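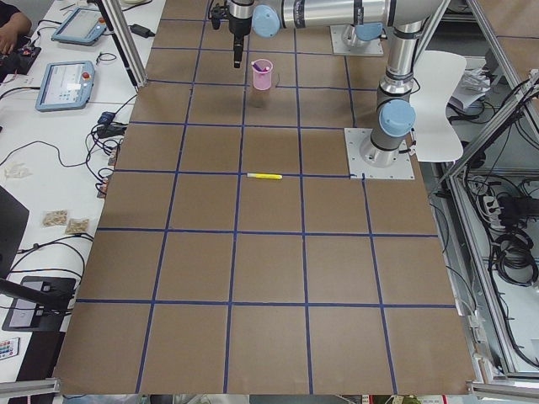 Blue tape on brown paper.

30 Aug 2024

Rehearsal again last night, 2 hours, of which maybe half was music. The rest went on Prusalance. We are apparently now a band that has a distribution plan, and the plan is to pay Prusalance to put the single in front of "engaged listeners." I asked what an engaged listener was and got a shrug from the drum stool.

I looked at the numbers when I got home. The April song has 3804 plays. I'd love to believe in them, I really would. But we played Grirley the same week it came out and there were 31 people in the room, counting the bar staff and the other band, and I don't think a single one of them could have hummed it back to me. So who are the rest? Nearly all the plays came in over 8 days and then it went flat as a plate. Our singer says that's how it works now, songs have a window. Maybe. It looks like a playlist somebody left running in an office to me.

The new one is better, for what it's worth. We dropped the second chorus and the bridge comes in sooner. I still don't trust the key change. It feels like the kind of thing you put in when you've run out of verse, and I said so, and was told I say that about every key change. Fair enough.

Lenton has come up as a place to record. Nice live room, supposedly, and a desk everyone talks about in a hushed voice. I've heard records made on famous desks that sounded like wet cardboard. What I want to know is whether they charge for setup time, and their page is very quiet on that. Must call and ask.

Bought the Nieto strings because the shop was out of my usual set. The packet says they stay bright for months — we'll see. The G was already pulling sharp by the last song, though that could be my nut, which I've been meaning to file since spring.

Bass amp is still buzzing. I swapped the cable and it made no difference. Next thing to try is the other outlet, then the tubes, then I suppose money.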